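ok so I said I'd post the elastics/hair tie/rubber ring/button drawer sort out as I go. Going. No promises on spelling

Background for the new people: moved in February, had one drawer in the sewing corner where everything under an inch went to die. Hair ties, O rings, jar seals, bracelet bits, snaps, the little rings that come off produce. All in one heap. Drawer hasn't closed properly since March

Trigger for all this was me needing one jar seal on Sunday. One. Took me longer than the jam did

Rule one, stolen from Oanh Lã who sorts beads for a living: tip it all out on something pale. Dark table = you lose the black ones. Dark rug = you lose everything

Rule two, also hers. Empty box first, lid up, before you touch the heap. If you start making piles you will just have piles. I have had piles. They were there for weeks

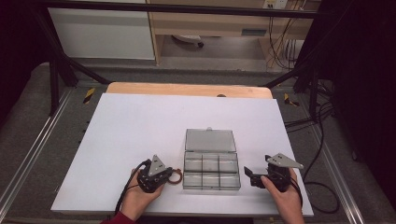

Anyway start with the stretchy stuff. Colored rubber first becuase your eye goes right to it, then black, then clear. Clear is the worst so you want everything else out of the way by then

One kind per compartment. Not "kind of the same." I tried doubling up jar seals and hair elastics last time and ended up with a ponytail that smelled like pickles

Bao asked in replies why a compartment box and not little jars. Jars roll. Jars have lids that go missing. With a clear box you can look in from the side and see you're out of something

(sorry, Bảo Đoàn, I know you like the accents on. phone keyboard was fighting me)

Also get the kind with a hinged lid. Had one with a slide-off lid from the Planodport outlet, it came off in the car and I was finding snaps under the seat all summer

Rubber check while you're in there. Stretch it gently, look for little cracks. Cracked goes in the trash, sticky goes in the trash. If it leaves a mark on your finger, trash. Do not save it "for a project." I know you

Faded is fine though. Faded and still springy stays

Horácio Pacheco says dust them with a bit of cornstarch so they don't stick together in the heat. Haven't tried it. If you have, tell me, I don't want to be wiping paste out of the corners

Labels. I'm doing masking tape on the front edge of the lid, pencil only. Pen bleeds, and you will change your mind by Friday anyhow

Somebody wants to know how long this takes. Depends how many times you stop to wear the bracelets. Me, an evening plus the bit where I ate dinner standing up

Update: first pass of rubber done. Buttons next. I'm a little scared of the buttons

Tuấn Triệu once told me he had 3197 buttons from his grandmother and I laughed at him. Not laughing now

Button question, real one. By size or by color? I want color because pretty. But when a shirt's missing one I go looking by size first. Leaning size

Ok went with size. Big coat ones are too thick, lid won't shut over them, so those are going in a cookie tin like everyone's aunt has

Metal stuff gets its own spot away from the rubber. Had some snaps rust onto an elastic once, the whole lot was ruined

Left over at the end: 4 mystery bits. One plastic hook, one spring, two things I think came off a lamp. Giving them a compartment called WHAT. They get till winter and then they're out

Drawer closes!!! Opened and shut it a bunch of times just to hear it

Going to bed. Tomorrow is thread spools, if I still have the will. Send me your button boxes please, messy ones too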